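Nele Wendt has mended other people's clothes for nine years, the last two from a front room on Zakharchenko Street.

"Mostly it's elbows and hems," she says. "People bring in a jumper they've had forever and they want the same colour thread." 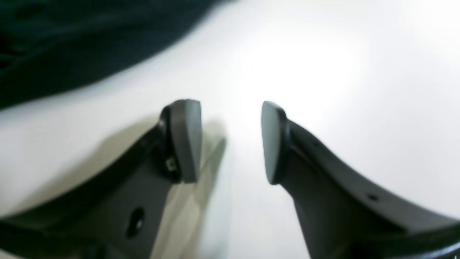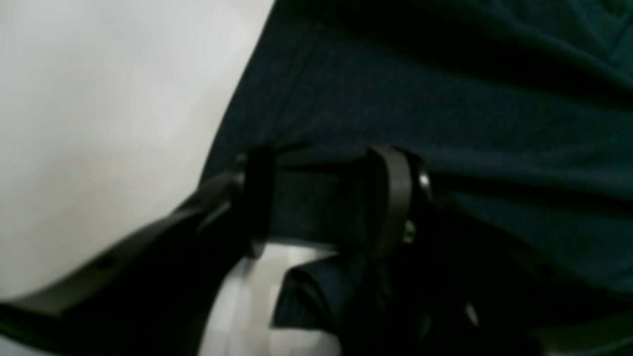
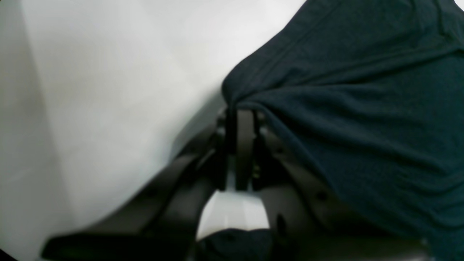
She charges by the job — $8 for a plain hem — and keeps a paper book of every order. By June it had reached 2,848. "I don't do zips on tents any more," Wendt says. "My hands get too sore."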